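Wetis Bench Cell, Dual-Arm
Tabletop manipulation cell for light utensil and tool work

Home / Cells / Dual-Arm / Bench Cell

Overview

The Wetis Bench Cell is a two-arm workstation for developing and running light handling tasks at table height. It is sold as a kit of arms, frame, table, controller and software, and is delivered either crated for self-assembly or assembled and tested on site. Typical users are test labs, small product design groups and technical colleges that need two arms sharing one work surface and do not want to design the frame, cabling and safety circuit themselves.

The cell is intended for low-force work with ordinary objects: brushes, cups, bowls, small tools, light packaging. It is not rated for machining, press tending or any task where the arm must hold a load against a moving machine.

Arm placement

The two arms are mounted independently. The arm positions are set at order time and can be changed later by moving the mounting plates along the frame. Changing a position requires a new base calibration for that arm only; the other arm keeps its stored values.

For most utensil tasks we recommend that the working gripper approach from above, with the wrist near vertical and the tool angled away from the fingers. This keeps the upper links clear of objects on the table and leaves the second arm free to hold, steady or pass. Where both arms must reach the same point, the controller gives priority to whichever arm was commanded first and holds the other at the edge of the shared zone.

Gripper and tool holding

Each arm is supplied with a parallel gripper. The standard fingers are flat and black, with replaceable pads held by two screws per finger. Grip force is set in software, per task step, and can be changed during a move.

Long-handled tools are the usual source of trouble. A handle held by parallel fingers can pivot when its tip meets resistance, and the controller will not see the pivot unless it is told to look for it. The Tool Hold module, included from the current software release, compares wrist load against the expected value for the tool and stops the arm when the difference passes a set limit. Limits are stored with the tool, so a soft brush and a stiff spatula can be used in the same program.

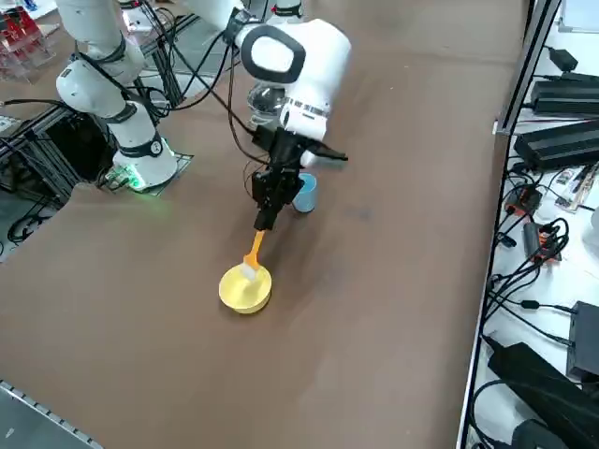
Tool entries also store the distance from the finger tips to the working end. This value matters more than users tend to expect. An error in it is carried directly into contact height, and on shallow vessels there is little room to absorb it. Re-teach the tip distance whenever a tool is re-gripped by hand. If the arm picks the tool from a Golestani holder, the distance repeats well enough that re-teaching is needed only when the tool is replaced.

Rigid bowls and cups do not need fixtures for light contact. For stirring, scraping or repeated strokes, fit a non-slip mat or use the second arm to steady the vessel.

Cabling

Arm and gripper cables run outside the links and are secured with straps. External routing makes replacement quick but requires some attention at setup. Leave enough slack at the wrist for the full rotation used by the program, then run the program at reduced speed and watch the loops through one complete cycle. A cable that touches the table or crosses the fingers should be re-strapped before the speed is raised.

Power supplies and adapters go on the side shelf. The shelf is not enclosed. Customers working with liquids should order the shelf cover (option 8) – the standard cell has no splash protection of any kind.

Software

Programs are written in the Trokstead editor or recorded by hand guiding. Recorded paths can be trimmed, slowed and joined in the editor. Each path is stored against a reference point on the table, so a task can be shifted without recording it again.

Logs include joint positions, gripper opening, grip force and stop events. Export is to plain text files. Video is not recorded by the controller; a camera input is available as an option and is time-stamped against the same clock.

Supplied with the cell

Two arms with parallel grippers
Table and aluminum frame with side shelf
Controller, power supplies and emergency stop
Cable set and strap kit
8 spare finger pads
4 mounting plate clamps
Trokstead editor, single-site license

Options

Shelf cover (option 8)
Golestani tool holder
Camera input card
Long finger set for deep vessels
Additional arm positions, drilled to order

Site requirements

The cell must stand on a level floor with access from at least two sides. Do not place it against a wall on the shelf side; the supplies need air and the connectors need to be reached. Base calibration should be repeated if the frame is moved, even within the same room.

A risk assessment for the finished task is the responsibility of the customer. A template is included in the document pack.

User report

Brivham has used the cell for brush and applicator trials for two product seasons. Azucena Ocampo, test engineer, reports that setup of a new tool takes less time than writing the test sheet for it. Her main complaint concerns the strap kit: the shorter straps loosen at the wrist and have to be checked at the start of each shift. Longer straps have been included in all kits since October and are sent free of charge to existing customers on request.

Ordering and support

Lead time is eight weeks for the standard cell. Drilled arm positions add four weeks. Training is held at our workshop or on site and covers calibration, tool entries and path editing.

Quotations: Kristaps Sakalauskas
Technical support and spare parts: Birutė Navickas

When contacting support, give the controller serial number and attach the most recent log export. Stop events cannot be diagnosed without it.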